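I picked sorting for my project mostly because my kitchen was a disaster, and I wanted an excuse to spend April thinking about it. The question I ended up with was pretty simple: do people find things faster when they're grouped by color or by shape?

I borrowed an idea from a small thrift shop called Drallholm, out in Sustville, that puts all its clothes out by color and ignores size completely. I love that place, but I can never find a pair of jeans in there that fits! So I figured color might look nice and still be slow.

## What I did

I made a bunch of picture sheets in Cuvo (the free version, so there's a watermark on every one, sorry) and asked 31 people from my dorm and my statistics section to find a given item as fast as they could. Each sheet had 50 items on it. Half the sheets were grouped by color and the other half by shape. I timed everybody with my phone, and that adds some error I'll get to later.

After I threw out the rounds where somebody got a text or started laughing, I had 1,688 finds left to work with. Typing those into a spreadsheet took me two evenings and a whole bag of pretzels. 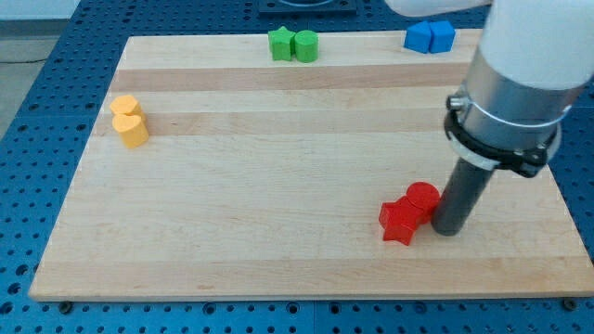 *Grouping by color: the green star goes with the green cylinder, even though the shapes don't match.*

## What I found

Color won, and it wasn't very close. People were quicker on the color sheets in nearly every round, and the gap got bigger when I said the color out loud as part of the prompt ("find the red cup"). When I only said "find the cup," shape caught up and sometimes pulled ahead. I should have seen that coming, but I didn't plan for it, so only 396 of the finds used the short prompt.

I also asked everyone which sheets they liked better. Most said color, including a few people who were slower with it.

## Problems

My thumb is the big one. Starting and stopping a phone timer by hand is sloppy, and I got faster at it as I went along. I also ran the color sheets first for my whole dorm floor, so those folks had practice by the time they got to shape. Next time I'd mix up the order. I'd also like to try it with real drawers, if my roommate will let me mess with the silverware again.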